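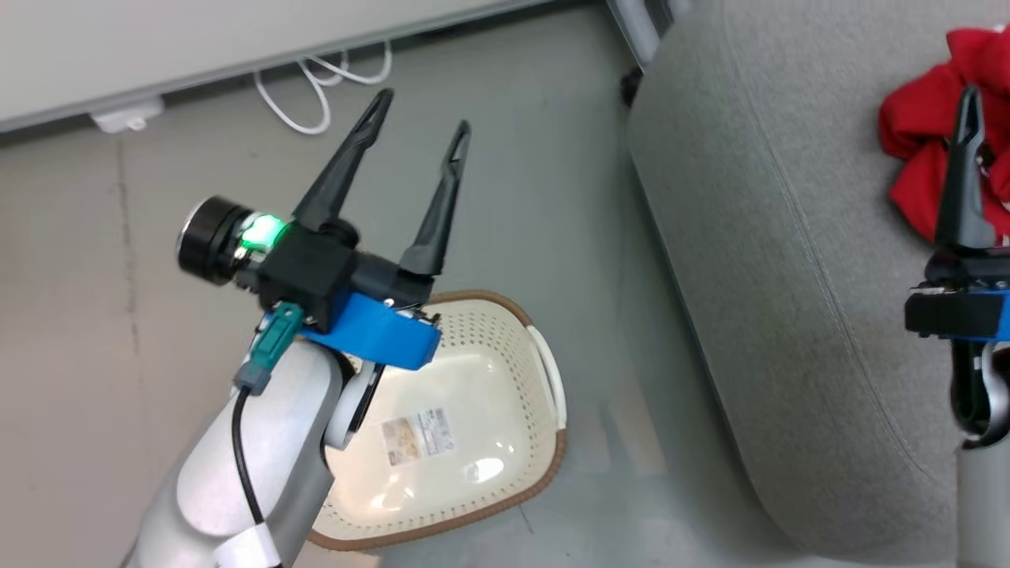

A basket by the sofa: at home with Sigrún Arnardóttir

Sigrún Arnardóttir has folded her washing in the living room for as long as she's had a living room, and she isn't a bit sorry about it. "My mother ironed in the kitchen and my aunt did hers on the stairs, if you can believe it," she tells me, pouring a second cup of tea before I've properly started the first. "I like a sofa. You can spread out!"

The cream basket with the brown rim goes on the floor, close enough to the grey sofa that she can reach it sitting down. She is very fond of the little holes in its sides (her old one, a solid tub, lasted 9 years and she never took to it) and she still hasn't peeled the label off the inside. "I keep meaning to. Then I put the towels in and I forget till March."

Red things get a pile to themselves, after a sad business with her husband Younes's shirts. "Two of them, pink as prawns," she says, laughing. "He wore them anyway, bless him, and I think he rather liked the one with the collar."

Contact us | © Jallent 2022 | Back to top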